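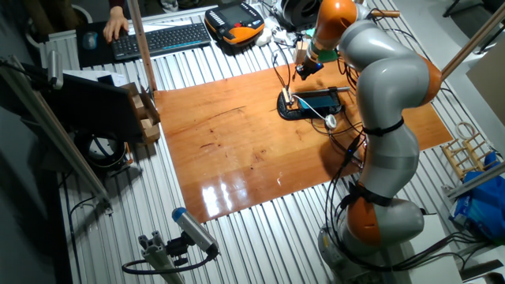 Padico varnished bench board: six months on

Reviewed by Gráinne Gallagher

The Padico bench board is a large rectangle of varnished wood, sold as a loose top for benches and tables that are no good to work on by themselves. Ours is a ridged metal table. It is strong and it will take any weight we put on it, but screws roll into the grooves, a pen goes through the paper, and small stands rock unless you line them up with the ridges. We bought the board to fix that, and have used it nearly every working day for six months.

It cost 432 euro delivered. Prander do a bare, unvarnished one for less, and Aidan Hayes, who shares the bench with me, would have gone for that and oiled it himself. I wanted something ready to use.

Fitting

There is nothing to assemble. Two of us lifted it out of the packaging and laid it on the metal. It doesn't cover the whole table and we didn't want it to, as the keyboard and mouse stay off the board and leave the middle clear. Ita Brophy put thin rubber strips underneath in the first week and it hasn't slid since. Strips are not supplied and should be at this price.

Finish

The varnish is thick and very shiny. The colour is a warm orange-brown, more like honey in daylight, with plenty of grain and a few dark knots. If you want an even colour, look elsewhere. I like it.

The shine is the main fault. Under overhead lights you get hard white reflections, and near a window it is worse, with a patch of glare big enough to lose a small part in. I have taken to putting a sheet of paper down for fine work in the mornings. Padico list a matt version, which Clodagh Moynihan has at home, and she says she has had no trouble with reflections at all. It was out of stock in May when we ordered.

In use

Things stand steady on it. A phone holder with a flat base sits level, you can tap the screen with a stylus without it shifting, and cables pull across the varnish without catching. Pale parts show up well against the colour, as do black leads. Small upright pieces that used to fall over on the ridges now stay where they are put, and that alone has saved us a lot of picking things up off the floor.

Cleaning is a damp cloth and then a dry one. Pencil comes off. A ring from a mug came off too, although it had been there overnight. Tape leaves a little glue behind if it is left on past Friday.

Wear

It marks more easily than I expected. There are faint scuffs and scratches in the varnish, which you only notice with light coming across the surface. The cracks bother me more. There is a long thin one running roughly with the grain and a shorter one near it, both dark enough to see from where I sit. A fingernail doesn't catch in either. I wrote to Padico and was told to keep an eye on them. 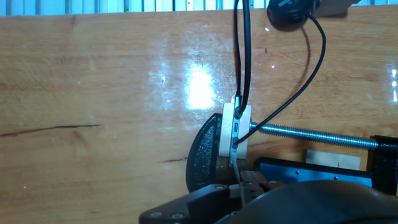
Verdict

Good to work on, easy to clean and a big improvement on bare metal. Too shiny, and I'd want the cracks explained before buying a second. Get the matt one if you can find it, and buy rubber strips at the same time.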